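Filed under: Workshop Log / Robot Arm
3 min read

December 2021

Arm bench, teardown cell. Continuing from the bracket work.

Goal for this session was repeatable positioning inside a desktop case without touching the walls. Target part is still the memory, but I want the approach moves sorted before anything closes on a module. Case is on its side on the slotted aluminum plate, side panel off. Arm comes in from above. Speed limited to 70 mm/s for all moves below the rim of the case.

Tool offset was wrong again at startup. I had measured to the bracket face, and the controller wants the fingertip. Re-entered it, saved the profile as Ondo so it stops getting mixed up with the old one, Gekora. Gekora is still on the controller. Do not load it, the Z value is for the short fingers.

Sensor or camera on the wrist bracket tilts toward the board. Tilt is fine for finding the socket frame, less good for the memory slots, where the finger gets into the view on the way down. Exposure now fixed. On auto it drifted every time the arm passed over bare sheet metal.

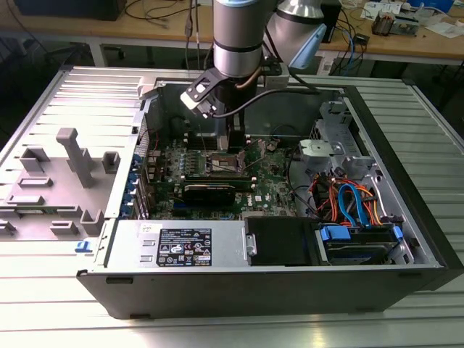
Finger over the CPU socket, Ondo profile. Drive cage on the right, power supply lower left.

Using the socket as the reference point. It has a square metal edge that the detector picks up well, and it sits near the middle of the board, so the angular error stays small in both directions. Ran 133 approaches from the park position. All completed, two with a position error over the limit I set. Both were after I leaned on the bench, so the bench goes on the list.

Clearance notes:
- Drive cage side is tight. The power and SATA cables loop down into the cage farther than the case model assumes. Added a keep-out box over the whole cage.
- Gripper cable runs off to the right over the case. Wrist rotation past the current limit pulls it toward the rim. Needs a tie point higher up the arm.
- Thin wires crossing the board near the socket are not in the model at all. Vertical approach only until they are.

Force stop tested on a foam block outside the case. Trips consistently, but there is up to 2 mm of overtravel at full approach speed. Too much for a slot latch. Kumudini Cassim suggested splitting the descent and creeping the last part - tried it on the foam and the overtravel was too small for me to measure with calipers. Keeping it. Settle delay before the camera grab is now 600 ms.

Open items:
- remeasure plate height at all corners
- tie point for gripper cable
- stiffen bench or move the arm base off it
- memory slot detection with the finger retracted
- order longer fingers from Sudex, January

Logs are in the shared folder under the profile name.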